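5.3 Fingerkuppen prüfen und wechseln

Die Weichfinger des Skorora G gelten als Verschleißteile — auch wenn der Prospekt das dezent verschweigt. Prüfen Sie sie alle 14 Betriebstage, in staubigen Hallen alle 5.

1. Greifer über die Bedienoberfläche in Wartungsstellung fahren. Nicht von Hand. Das Getriebe merkt sich so etwas.

2. Druckluft trennen und das Erlöschen der Anzeige abwarten.

3. Kuppe mit einem fusselfreien, leicht feuchten Tuch abwischen. Einzelne dunkle Punkte sind Schmutz und kein Garantiefall.

4. Risse, klebrige Stellen oder ausgefranste Ränder? Dann Kuppe abziehen und durch Ersatzteil 312 ersetzen.

5. Neue Kuppe aufschieben, bis sie rundum anliegt.

6. Handgelenkkamera öffnen und das Livebild kontrollieren. Der Finger muss aufrecht in der Bildmitte stehen und darf die obere Kante nicht berühren.

Achtung: Kein Aceton, kein Bremsenreiniger, kein Hausmittel aus dem Forum. Silikonspray macht die Kuppe herrlich glänzend und den Greifer arbeitslos.

Hinweis: Kuppen von Vallari passen mechanisch, werden von der Kalibrierung aber beharrlich abgelehnt. 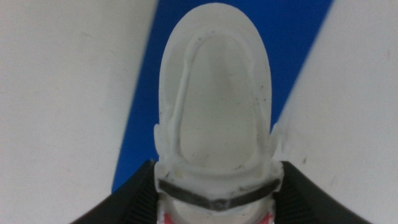
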